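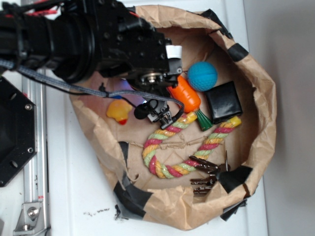
A rolled-down paper bag, patched at the rim with black tape, with a rubber duck, a blue ball and a plush carrot inside.

Every house I have ever lived in has had a place where the small things go. My grandmother's was a soup tureen with no lid. Ours, for most of last year, was a brown paper bag on a white tabletop, its sides rolled down until it was more of a bowl than a bag, and I have grown fonder of it than of any basket I ever paid for.

The idea came from Hwa-young Sun, who teaches an evening class in Drevidwood on living with less and who owns, by her own cheerful admission, far too many boxes. "A nice basket makes you feel finished," she told me over tea one afternoon in March. "A paper bag reminds you that you still have to decide." She rolls the top outward a couple of inches at a time, pressing the creases flat with her thumb, and she stops when she can see the bottom without leaning over.

The rim does tear, of course. Tape is the answer, and plenty of it – black tape if that is what's in the drawer, and never mind how it looks.

What ends up inside is the best part. There are keys, naturally, and then there are the things that belong to no room at all: a yellow duck that has strayed a long way from the bath, an orange carrot with a leafy green top, a dimpled blue ball any dog would be glad of. Yatziri Barrera, a neighbor with three children and a very patient terrier, empties hers onto the kitchen floor once a month and lets everyone claim what they want. Last time it took 20 minutes, and the terrier did very well out of it.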